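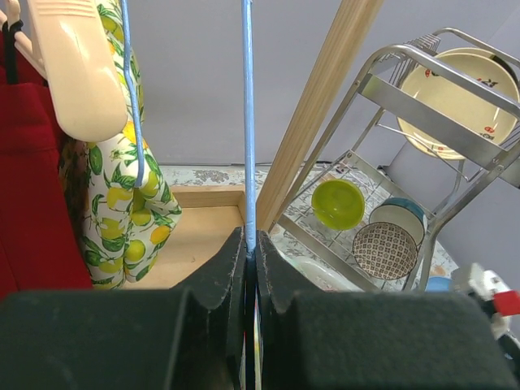

Line-drying kitchen linens without the hard crease

I changed how I dry dish towels in April, after comparing results with Regula Trummer, who has the same washer and far flatter towels. The difference came down to spin speed and where the fold sits on the line.

Cotton and linen behave differently. Plain-weave cotton tolerates a fast spin, but linen sets a crease wherever the drum packs it, and air drying locks that in. I now run linen on the lowest spin and accept a longer drying time. Overnight is enough in my hallway with the door open.

Hanging position matters more than I expected. A towel folded over a thin rod dries with a ridge at the midpoint. Hung by the short hem with a 2-inch overlap, it dries flat, and the ridge lands where the first fold goes anyway. Printed towels go face in if the sun reaches them. My Misen detergent has no effect on fading that I could measure, but direct light does.

Spacing: one hand's width between pieces. Closer than that and the middle ones are still damp at breakfast, with the smell to match.

Softener is out. It coats the fibers and the towel stops absorbing. Two rinses do more for stiffness, along with a hard shake before hanging.

I have not solved the waffle weaves. They shrank two wash cycles in and have stayed that way. Regula stretches hers by hand while damp, and I will try that on the next load.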